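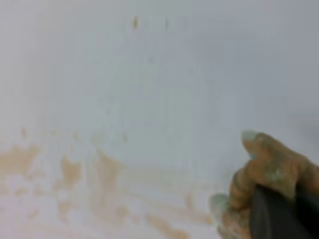

白い面の色は均一に見えても、場所によってわずかに灰色がかる。

白い天板のしみ取りと塗り直しの手順

Flurnley 暮らしの手入れノート
カテゴリ：家具・木工 > 天板

白い天板は部屋を明るくしますが、紅茶やしょうゆの輪じみ、鍋を置いた跡、袖口でこすれた黒ずみが目立ちます。このページでは、毎日の拭き方、しみの種類別の落とし方、落ちなかった場合の部分塗装までを順に説明します。対象は塗装の天板とメラミン化粧板の天板です。オイル仕上げの無垢材、大理石、人工大理石は手順が違うので、それぞれの記事を見てください。

1. 仕上げを確かめる

最初に天板の仕上げを調べます。裏面や幕板の内側にラベルが残っていれば、そこに書いてあることがいちばん確実です。購入時の説明書がある場合は「表面加工」の欄を見ます。Claslowの天板なら、裏面の型番の末尾がPなら塗装、Mならメラミンです。

ラベルがない場合は、木口（板の切り口の面）を見ます。別の材料のテープが貼ってあり、角に細い継ぎ目が通っていれば化粧板の可能性が高く、表と同じ塗膜が木口まで続いていれば塗装と考えてかまいません。古い塗装では木口の塗膜が薄くなり、下地の色が透けていることもあります。

それでも判断がつかないときは、裏側の目立たないところに消毒用エタノールを含ませた綿棒を当て、軽く三回こすります。綿棒に白い色が移れば、アルコールに弱い塗装です。以後その天板にはエタノールを使わないでください。

2. そろえるもの

・マイクロファイバークロス（水拭き用と乾拭き用を分ける）
・台所用中性洗剤
・重曹
・ぬるま湯
・プラスチックのへら
・メラミンスポンジ（メラミン化粧板に限る。艶消しのものには使わない）
・綿棒
・ゴム手袋

塗り直しまで進む場合は、次のものも用意します。

・耐水ペーパー 800番
・当て木
・マスキングテープ
・水性の家具用塗料（この記事ではDonatiの半艶の白）
・小さい平刷毛またはミニローラー

洗剤は手元にあるもので足ります。専用品を使うなら、Plimotellの天板クリーナーがこの手順にそのまま当てはまります。Flurnleyの店頭では一本638円で扱っています。スプレーは天板に直接吹かず、布に吹いてから使います。

3. 毎日の拭き方

食事や作業のあとは、固く絞った布で拭き、すぐに乾いた布で追いかけます。水気を残さないことが要点で、特に木口と継ぎ目のまわりは最後にもう一度乾拭きします。

拭く向きは一方向にします。奥行き90センチの机なら、奥から手前へ引き、布の幅の半分ずつ横にずらしていくと拭き残しが出ません。丸く回すように拭くと汚れを広げ、艶のある面では光の加減で拭き筋が見えます。

月曜日など曜日を決めて、週に一度は中性洗剤を薄めた水で全体を拭きます。ぬるま湯245ミリリットルに洗剤を二、三滴。泡が立つほど入れると、すすぎ拭きに手間がかかります。布を浸して固く絞り、天板を拭いたら、水だけで絞った布で二回、乾いた布で一回仕上げます。

花瓶や加湿器を置いている家では、底の下も毎週拭いてください。動かさないまま一か月も置くと、塗装の天板では輪の形に艶が変わることがあります。コースターを敷く場合も、布製のものは水を吸ったまま天板に触れ続けるので、コルクや樹脂のほうが向いています。

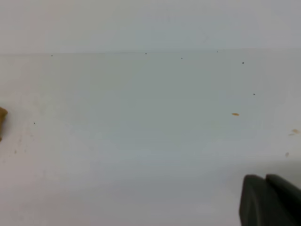 白い天板に漂白剤を使ってもいいですか。

塗装の天板には使わないでください。塩素系の漂白剤は塗膜を傷め、あとから黄ばみが出ることがあります。メラミン化粧板で、ほかの方法では落ちない色素のしみに限り、薄めた酸素系漂白剤を五分以内で試します。その前に、製造元が使用を禁じていないかを説明書で確認してください。

4. しみの種類別の落とし方

しみ取りは、弱い方法から順に試します。どの方法も、先に端で試してから本番に移ります。

紅茶、コーヒー、果汁
こぼしてすぐなら、乾いた布や紙を上から置いて吸わせます。こすらずに、外側から中心に向かって押さえます。吸わせ終わったら水拭き、乾拭き。乾いて色が残ったものは、重曹を水で練って歯磨き粉くらいの固さにし、しみの上に置いて十分待ちます。へらでそっと取り除き、水拭きを二回します。一回で薄くならなければ、同じことをもう一度だけ繰り返します。艶のある塗装では、重曹の粒で細かい傷がつくため、置いている間も取り除くときも力をかけないでください。

しょうゆ、ソース、カレー
油と色素が混ざっているので、先に油を落とします。中性洗剤を薄めず布に一滴取り、しみの部分だけをなで、すぐに水拭きします。カレーの黄色は、洗剤のあとにも残ることがあります。ターメリックの色は日光で薄くなるので、窓際に置ける小さな机なら、半日ほど日に当てて様子を見ます。

糖分の多い液体
シロップやはちみつ、ジュースは、拭くと伸びてべたつきが広がります。
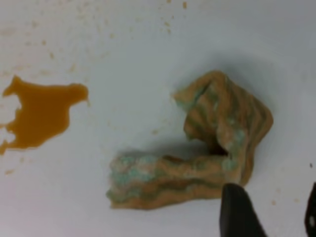
液体が多いうちは、へらで端から中心へ寄せ、紙で吸い取るのが早い方法です。残ったべたつきには、四十度くらいの湯で絞った布を一分ほど載せて緩め、それから拭き取ります。乾いて固まったものも同じ扱いで、布を載せる時間を三分に延ばします。爪や金属のへらで削ると、固まりと一緒に塗膜がはがれます。

使った布はその都度すすいでください。糖分の残った布で別の場所を拭くと、乾いたあとに全面がうっすら曇ります。曇ってしまった場合は、洗剤液での拭き上げを最初からやり直します。

油性ペン、ボールペン
メラミンなら、エタノールを含ませた綿棒で、線に沿って少しずつ拭きます。綿棒は色がついたらすぐ新しいものに替えます。エタノールの使えない塗装の天板では、消しゴムで軽くこすり、それで落ちなければ塗り直しの範囲に入れます。除光液は塗装を溶かすので使えません。

黒ずみ、手あか
椅子の正面、ちょうど前腕が当たる帯状の部分に出ます。洗剤液で二回拭いても残るときは、重曹をぬるま湯に小さじ一杯溶かし、布に含ませて拭きます。終わったら必ず水拭きしてください。白い粉が浮いてきたら、すすぎが足りていません。

熱い鍋の跡
塗装の白いくもりは、塗膜の中に湿気が入ったものです。乾いた布を当て、ドライヤーの弱い温風を二十センチ離して一分当て、冷めてから見ます。二度やって変わらなければそこでやめます。茶色く焦げた跡と、メラミンの膨れは直りません。

5. 部分的に塗り直す

落ちないしみや欠けは、塗装の天板に限って塗り直せます。メラミン化粧板は塗料が食いつきにくいので、この方法は勧めません。

作業は、雨の続かない日を選びます。二月のように室温の低い時期は、乾燥時間を缶の表示の倍に見てください。朝の十時までに一回目を塗り終えると、その日のうちに二回目まで進められます。

(1) 天板を洗剤液で拭き、水拭きのあと一晩乾かします。
(2) しみの周囲を五センチほど広く取り、マスキングテープで囲みます。天板の縁に近い場合は、縁まで含めて囲みます。途中で区切ると境目が目につきます。
(3) 耐水ペーパーを当て木に巻き、水を少しつけて、木目や元の刷毛目の向きに研ぎます。艶が消えれば十分です。
(4) 研ぎかすを拭き取り、乾かします。
(5) 塗料をよくかき混ぜ、薄く一回塗ります。Donatiの半艶は沈殿が早いので、塗っている途中でも一度かき混ぜます。
(6) 乾いたら同じ向きに軽く研ぎ、二回目を塗ります。
(7) 二回目が半乾きのうちに、テープを低い角度でゆっくりはがします。

色合わせには注意が必要です。同じ「白」でも、青みのもの、黄みのもの、灰色に寄ったものがあります。古い天板は買ったときより黄みに寄っていることが多く、新品の色見本で選ぶと浮きます。塗料を厚紙に塗って乾かし、天板の上に置いて、昼の光と夜の照明の両方で見比べてください。濡れた状態の色で決めると、乾いてからずれます。

どうしても合わないときは、天板全体を塗るほうが早く終わります。手順は部分塗装と同じですが、ローラーを使い、縁を先に塗ってから面に移ります。
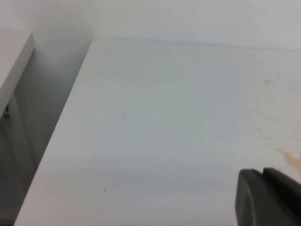 白い板の長い縁。角はまっすぐに通っている。

6. 縁と角の手入れ

縁は塗膜が薄くなりやすく、水も入りやすい場所です。椅子のひじ掛けや掃除機が当たる高さなら、年に二回は指でなぞって欠けを探します。小さな欠けを見つけたら、爪楊枝の先に塗料を少量取って埋め、乾いてから800番で平らにします。

角の塗膜を長持ちさせるには、塗る前に角をわずかに落としておきます。ペーパーを斜めに当て、軽く二往復。直角のままの角には塗料がのりにくく、乾くと真っ先に下地が出ます。研ぎすぎると今度は下地が見えるので、元の塗装が残る程度で止めます。

化粧板の木口テープが浮いてきた場合は、浮いた部分に布を当て、中温のアイロンを数秒だけ押し当てると、熱で付くタイプの糊なら戻ります。戻らなければ、木工用接着剤を薄く入れてテープで一晩押さえます。浮いたまま水拭きを続けると芯材が膨らみ、元の厚みには戻りません。

7. 使い始めるまでの時間

塗り直した面は、指で触ってべたつかなくても、中まで固まるには日数がかかります。水性塗料なら、軽いものを置くのは翌日から、水拭きは一週間後から、熱い食器は二週間後からです。その間は、ビニールのクロスやゴム足のついた器具を載せないでください。塗膜に貼りついて跡になります。

余った塗料は、缶の縁を拭いてふたを木づちで閉め、天板の型番と塗った月を書いて保管します。凍ると使えなくなるので、冬は物置に出さず室内に置いてください。

関連記事
無垢材のオイル仕上げを塗り直す
木口テープの貼り替え方
家具用塗料の艶の選び方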